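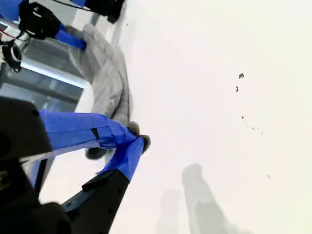 Cloths and towels: your questions, answered with varying degrees of patience

Which cloth do I use on the white table?
A grey one. They live in the drawer by the sink, under the takeaway menus.

Can't I just use kitchen roll?
You can. It will leave fluff on the table and Ohemaa will find it.

Does it matter how I fold them?
Halves, then halves again, hem to hem. Lesia Stasiv favours thirds and has made her case at length. The drawer fits halves.

What if mine comes out crumpled?
Lay it flat, smooth it from the middle outwards and start again. Throwing it in and shutting the drawer quickly is a method, but we know who does it. 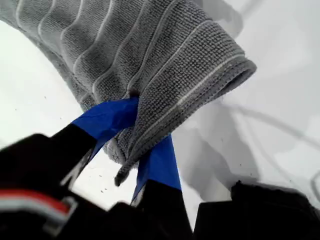 Which way should the stripes go?
Lengthwise, on the outside, so you can tell the striped towels from the plain ones without unfolding the whole pile. This caused 17 emails last June. Please don't send another.

One of the corners is fraying. Bin it?
No. Snip the loose thread and carry on. Pulling it is how a towel becomes a smaller towel.

How do I wash them?
Warm, with other cloths, no fabric softener. Softener makes microfibre slide about over a spill – very soothing to watch, no use at all.

Who do I ask about anything else?
Nadiia Tymoshchuk, extension 556. Try the drawer first.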